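Selling bolts one at a time in Plesdale
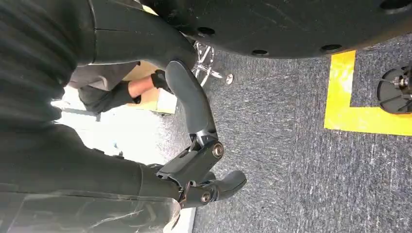 Bronze-colored bolts at the pivots of a black hinged joint.

Pendo Were opened her hardware counter in Plesdale in March with 639 kinds of bolts, nuts and washers, and no carts or checkout lanes. Customers bring in the broken part and she looks for a match.

"Most people need one bolt," she said. "The big stores sell them a box of 100, and the other 99 sit in a drawer until they move."

She learned the trade at a supply house in Sarkodby, where she worked the returns desk. Wrong thread was the usual complaint. "They measure the width and forget the thread," she said. "Then they force it, and now they have 2 problems."

Were keeps a thread gauge on a string by the register and will check a part for free. Gate hinges and bed frames come in most often - strollers too, in warmer weather.

The rent is $800 a month. She said the shop covers it, but only since she began cutting keys. She has no plans for a second location.

"I'd like more shelves," she said. "The metric stuff is still in coffee cans."

The counter is open mornings only.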